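Workshop tips: two-finger hand-held grippers

Last revised January 21, 2024

These notes cover assembly, pad fitting and bench checks for the two-finger hand-held gripper built from the Mavlow drawings. They assume the parts have been printed or cut and that the builder owns a set of metric hex drivers. Most of it applies to any parallel or near-parallel linkage of similar size.

Pivots

Ream every pivot hole by hand. A drill on low speed will pull an undersized hole oval before you feel it grab. Turn the reamer in one direction only and clear the swarf twice per hole.

Fit the pivot screws dry first. Each finger should fall under its own weight when the body is held on its side. If one finger falls and the other hangs, swap the screws before touching the holes. A bent screw is more common than a bad hole and takes less time to rule out.

Once both fingers move freely, remove the screws one at a time and refit them with medium threadlocker. Apply it to the thread in the far plate, never to the shank. Threadlocker on the shank migrates into the joint and the finger will be stiff by morning. Some plastics craze on contact with it, so try a drop on an offcut and leave it overnight.

Nylon washers go between moving faces. Metal washers are acceptable on the outside only.

Pads

Pads are consumables. Cut them in pairs from one strip so that both have the same thickness and the same skin. A mismatch of half a millimetre shows up as a lean in anything narrow.

Degrease the backing plate with isopropyl alcohol and let it flash off. Contact cement holds better than double-sided tape on a flexing finger, but tape is the better choice while the pad shape is still being decided. Press each pad in a vice between two scraps of flat timber. Hand pressure leaves a dome in the middle.

Set the pads with a slight toe-in at rest. The linkage has some give, and pads that start parallel will open at the tips under load. Toe-in that is still visible with an object clamped means too much was added. Shim it back with card behind the pad and replace the card with plastic sheet once the thickness is known.

Dust kills grip sooner than wear does. Wipe the pads with a damp lint-free cloth at the start of a session and once more at the halfway point. Do not use spray cleaner. Most brands leave a film.

Trigger and return

The Fabbri return spring listed in the drawings is stiff for smaller hands. The Skikholm spring drops in without changes and is lighter through the whole travel. It also returns more slowly, so check that the fingers reach the stop every time.

Route the cord or cable with a loop of slack at full opening. Tie-down points should sit on the body, clear of anything that swings. Leave the ties loose until the fingers have been cycled through full travel, then trim them flush with side cutters. A tie cut at an angle will open a knuckle.

Wear record

Our longest-running set of pads reached 2754 closures before the left one lifted at a corner. The target had been over 3000. The cement had been applied to one face only. Both faces should be coated and left until they are touch dry.

Write the closure count and fitting date on masking tape inside the storage tub. Pens rub off the body.

Bench checks

Start with light cardboard cartons. They are cheap, they have flat faces, and they record excess force as a crease. Move to soft goods after that, then to round items, which are the hardest to hold centred with flat pads.

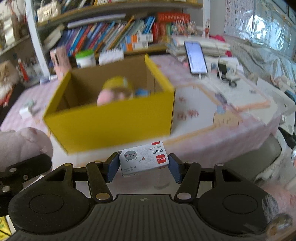
Pendska Shared Workshop | Hand Tools and Grippers Group

A box of 24/6 staples makes a good first carton. It is small, its edges are straight, and the printing makes any tilt easy to read. The box between the blue pads sits slightly tilted. Correct a tilt by releasing and taking the object again closer to its middle. Twisting the wrist to level it only moves the error to the release.

Use an open-topped box as the target for drops. Stand it on a tablecloth or a rubber mat so that it slides a little when struck by a finger. A box taped to the bench transfers the knock to the pivots. Fold the flaps outward where possible. A flap left standing will catch a linkage arm on the way in.

Release low. With the pads below the rim, an object settles where it is put. From above the rim it will bounce or roll, and rounded items tend to end up against a wall where flat pads have no room to open on either side.

Run 4 sets of 24 closures after any change to the pads or the spring. Between sets, check:

Pivot screws for rotation. A paint-marker line across head and arm shows movement at a glance.
Pad corners for lifting.
Mounting bracket screws, which loosen before the pivots do.
Finger return to the stop.

If a screw has turned, clean out the old threadlocker completely before adding more.

Storage

Store the gripper with the fingers open and nothing between the pads. Foam and rubber both take a set when left compressed. Keep it out of direct sun, and keep spare pads flat in a zip bag with the strip they were cut from.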